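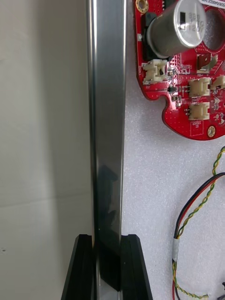

磨かれた金属の棒と、薄い灰色の壁

2005年4月6日

図書館の予約本がやっと来ました！去年の7月に申し込んだやつです。忘れたころに電話がかかってきて、最初はなんの本だか思い出せなくて、受付の人に題名を2回も言わせてしまった。すみません。

うちの町の分館は小さくて、小説の棒……じゃなくて棚が壁ぎわにずらっとあるだけ(変換ミスだけどそのまま残しておきます)。読みたい本はだいたいよその館から取り寄せになります。で、この春から町と隣の市の図書館がいっしょの検索システムになったんですよ。Puveroっていう名前。家のパソコンからも探せて、どこの館に何冊あるかまで出てくるので、夜中にずーっと見てしまう。借りる気のない本まで調べてる。きのうは鉄道の時刻表の歴史で検索して11件出てきて、それだけで満足して寝ました。

ただ、予約のボタンがわかりにくい！本の題名を押して、所蔵の一覧を開いて、そのまた下まで行かないと出てこないんです。しかも受け取る館を選ばないと勝手に本館になる。わたしはこれで一度、バスに乗って本館まで取りに行きました。帰りに駅前のPaisanでカレーを食べたから、まあいいんだけど。
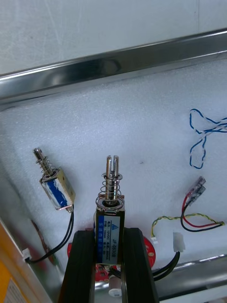 受け取り館は利用者メニューの設定で先に決めておけますよ、毎回選ばなくて済みます、とコメント欄で教えてくださった方がいました。ありがとうございます！さっそくやってみたら、ちゃんと分館が最初から選ばれてました。あと、予約は5冊までだけど、取り寄せ中のぶんも数に入るので注意、とのこと。それは知らなかった。どうりで先週はじかれたわけだ。

移動図書館のほうも、火が消えずに続いてくれてうれしいです。うちの近所はスーパーの駐車場に来るんだけど、絵本の箱のところにいつも子どもがしゃがみこんでいて、大人はその頭ごしに料理の本を取る感じ。わたしはここで文庫を2冊借りるのが習慣で、どうしてだか館で選ぶより当たりが多い。棚が狭いと迷わないからかなあ。

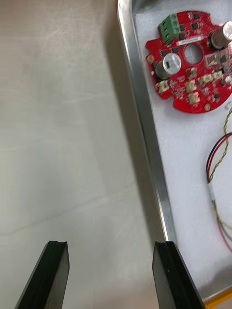 そうそう、分館の閲覧机が入れ替えになるそうで、入口に意見を入れる箱が置いてありました。今の机は天板がこげ茶で、冬の夕方なんか手元が暗くて、細かい字の地図帳はつらいんです。写真の机みたいな明るい灰色がいいなあ、と書いて入れてきました。むらがうっすらあるくらいのほうが気楽に使えそうだし。ついでに、椅子の脚にフェルトを貼ってほしいとも書いた。あの「ギーッ」はほんとに心臓に悪い。

借りた本はまだ30ページも読んでません。次の人が待ってるから延長はできないらしくて、返す日がもうカレンダーに赤で書いてあります。今夜は検索しないで読む、つもり。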